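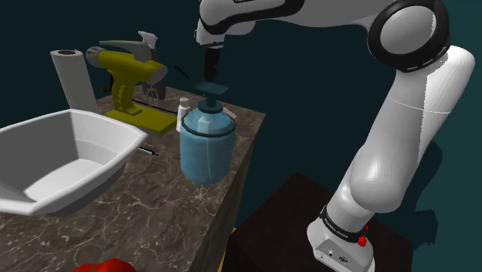 Re: [au-listeners] Kedham show, set list and the dance break

Hi all,

Thanks for the write-up, Ánh. I was at the same show, up in the balcony, and can fill in a few of the gaps. I've left your message quoted below and put my answers in between.

On Jan 12, 2024, Ánh Phan wrote:

> Got home from Kedham late last night and wanted to get this down before I
> forget it. Doors were late. The hall holds 600 and it looked full to me from
> the floor. Âu came on without a support act and went straight into the two
> slow ones from the EP, which I didn't expect. The talking between songs was
> short, and she sounded like she was getting over a cold.

It was full. The woman on the box office told my sister they had stopped selling in the afternoon. There was meant to be a support act, a duo from the coast, but they pulled out the day before. The venue put a notice on its own page and it never made it to the Drakunton site, so most people found out by standing there.

She did mention the cold, but it was while the guitar was being changed and the mic was low. From the balcony it was easier to hear than you'd think. She said she'd been told not to talk much and would save it for the singing.

> Does anyone know what the fourth song was? It had the long organ part at the
> start and I don't recognise it from any of the releases. I checked the
> lyric page and there's nothing close.

It's the unreleased one from the July radio session. She didn't name it then either. The host called it "the harbour one" and people have been using that. The organ part is longer now and there's a second verse that wasn't in the radio version. If someone still has the session saved, could you compare the chorus? I think she's changed the last line, but I only heard it once each time.

> The dance break was the part everyone was filming. She did the whole routine
> from the Drakunton video with the two dancers, then the last bit again on her
> own with the crowd clapping the beat. I was behind a tall man and only saw
> it from the shoulders up, so if anyone got a decent clip please send it.

I have the second run-through from above, a bit over a minute. The sound is bad but you can see the feet, which is what people on the list have been asking for. The turn goes to the left on stage and not to the right as in the video. I suppose the video was flipped in the edit. Anyone who has been learning it from the video has it mirrored, including me.

I'll put the clip in the shared folder tonight. Please don't repost it with her face cropped in close. The label asked for that to stop after the last tour and I'd like us to stay on good terms with them.

> Merch was a long line and they ran out of the grey hoodie in the smaller
> sizes. Hoodies were $90. The tour book was signed, but only the ones on the
> left of the table, and you had to ask.

I missed the signed ones completely. If anybody picked up a spare I'm happy to buy it at cost plus postage. The seller did say the hoodie will go up on the web store after the last date, in every size.

> Last thing. My Braller ticket wouldn't load at the door and they sent me to
> another line to have it looked up by name. Did that happen to other people?
> I missed nothing in the end but it was close.

Yes, to me and to at least one other person from this list. The app kept asking me to log in again. What worked was opening the ticket from the confirmation email in the phone's browser. For the next show I'm going to save it as a PDF at home. Take some ID with you as well, as they asked for mine at the second desk.

Two other items while I'm writing.

The members' page for the song translations is up to 830 lines now. The newer ones haven't been checked. If you read Vietnamese well and have an evening free, the three B-sides are the ones that need it most. Please put your initials in the last column when you change a line and leave the old wording beside it.

For those going to the next date, we're meeting at the bakery across from the station at 5, same as last time. There's parking behind it but it closes at 11, and the show may run past that. The last train is the safer choice. Reply to me off list if you want a seat in the car and tell me where you'd be coming from.

Cheers,
List mod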